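Vintage Dive Gear Swap & Talk > Helmets and Hard Hats

Neck dam replacement on an old Tellow, what would you do?

brasselbow
So I finally brought home the Tellow shallow water hat I've been whining about since spring. Paid 2,855 for it, which my wife thinks is the price of the whole boat it came off. Shell is good, one old repair near the left side port, faceplate has the usual scratches. The neck dam is shot. It cracks if you look at it wrong, and somebody before me smeared contact cement all over the clamp groove.

I want to display it, but I'd also like to take it down to the quarry at Rurnari once or twice before my knees give out. Do I keep the old rubber, or cut a new one? I have a sheet of neoprene and I'm not scared of scissors.

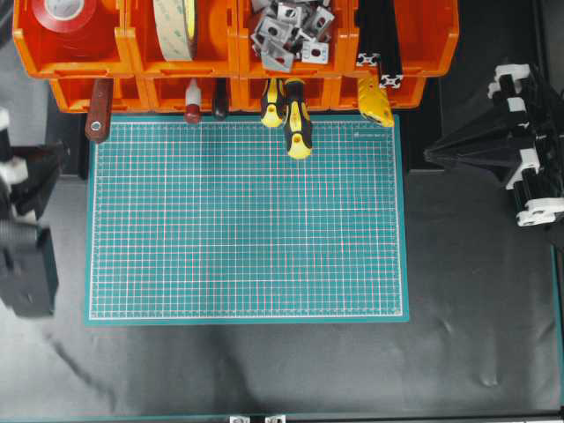 What thickness of neoprene works for a neck dam?
Most people use 3 mm with the smooth skin side against the neck. Thicker stuff seals okay but you'll fight it every time you pull it on, and it bunches up under the clamp.

portside_lou
I'd leave it alone!! Once the original rubber is gone you've got a parts hat. I've watched two of these sell and the one with the crumbly dam went for a lot more than the tidy one.

brasselbow
Fair, but this dam isn't original either. It has a Gautam stamp on the inside, and as far as I know they didn't start selling replacements until well after Tellow quit making hats. So I'm keeping somebody's second or third dam. Hard to get sentimental about that. 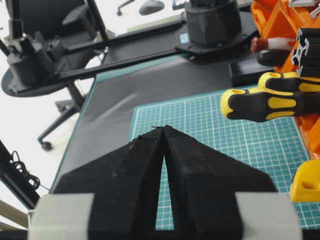

And the cement has to come off no matter what, it's gone brown and it's lifting the paint where it ran over the edge. I tried a plastic scraper last night for an hour and got maybe two inches clean. If anybody has a solvent that won't eat the gelcoat I'm all ears.

mudline
Citrus remover, the thick kind, left on under plastic wrap. Test it inside the groove first. I did a Sistirar bandmask that way and it took three rounds, but the finish came through fine. Do NOT use acetone, I don't care what the guy at the dive shop says.

portside_lou
I've used acetone on a rag for years, quick wipe and off. Never lost any finish.

mudline
You've been lucky then. I've got a hat with a dull patch the size of my palm that says otherwise, and it was a quick wipe too.

kelpsweeper
Can we back up to the quarry part? Old glass hat, an unknown repair by the port, and a homemade dam. I'd want that non-return valve out and tested before anything else. A new dam won't help you if your hose goes and the valve is stuck open. Mine looked perfect from the outside and the spring was rust.

brasselbow
Yep, valve is already out, it's on the list. I'm not diving it until a tech has been through the whole thing, I promise. The quarry ledge I had in mind is 19 feet, so nothing heroic, but I know shallow water can hurt you just as well.

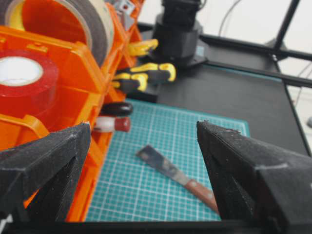 For the dam I was going to trace the old one onto paper first, add a little for the glue seam, and make a practice piece out of an old wetsuit leg. What I can't figure out is the cone. The old one has stretched so much that the neck opening is bigger than my actual neck, so copying it seems dumb.

mudline
Don't copy the opening. Cut it small and trim it back a little ring at a time till you can breathe and swallow without thinking about it. Glue both edges twice, let it tack up, and butt them together. No overlap. Then tape the inside.

portside_lou
Still say keep the old one in a bag with the hat, talcum on it, out of the sun. Whoever buys it after you will want it.

brasselbow
That I can live with. Old dam goes in a bag, new dam goes on the hat, everybody's happy except my kitchen table. I'll start cutting this weekend and report back on the cone.

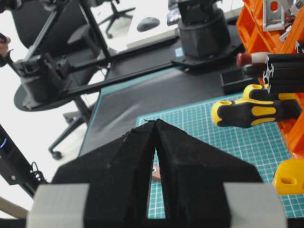
kelpsweeper
Write down who did what to it and put that in the bag too. When I was shopping for mine I passed on a nice one at 3,555 purely over a port repair the seller couldn't tell me a thing about. A page of notes would've sold it to me.

brasselbow
Good idea, doing it tonight. Citrus stuff is ordered too.

14 replies | 6 likes | 3 shares

Related threads
Sistirar bandmask, which side valve is this?
Storing old rubber over the winter
Faceplate scratches: polish or replace?
Show us your helmet stands

Contact the moderators | Copyright Vintage Dive Gear Swap & Talk | Back to top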